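Jatau Kitchen Chore Pack – simulated worktop tasks

I get asked nearly every week whether a robot can tidy a kitchen yet. My answer is still "bits of it, on a good day", and the kitchen roll job is the bit I'd start with!
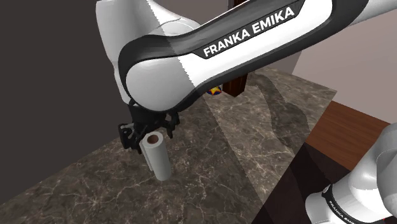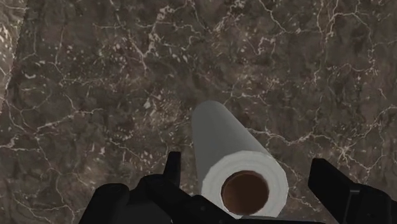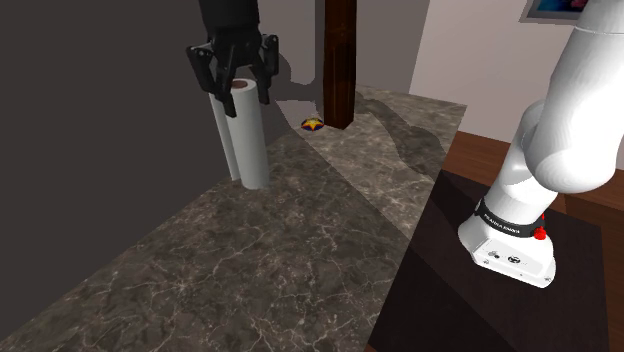
Kitchen roll on the marble worktop, simulated, Franka Emika arm with black gripper.

The pack has 17 chores and over 295 starting layouts. Amparo Bedoya built the worktops and I fussed over the paper. Would I let it loose on my own kitchen? Not until it copes with a roll lying down as well as one standing up – give it till April and ask me again.

Licence: 486 euros per lab, 70 for students. Write to Kadri Rebane at Jatau.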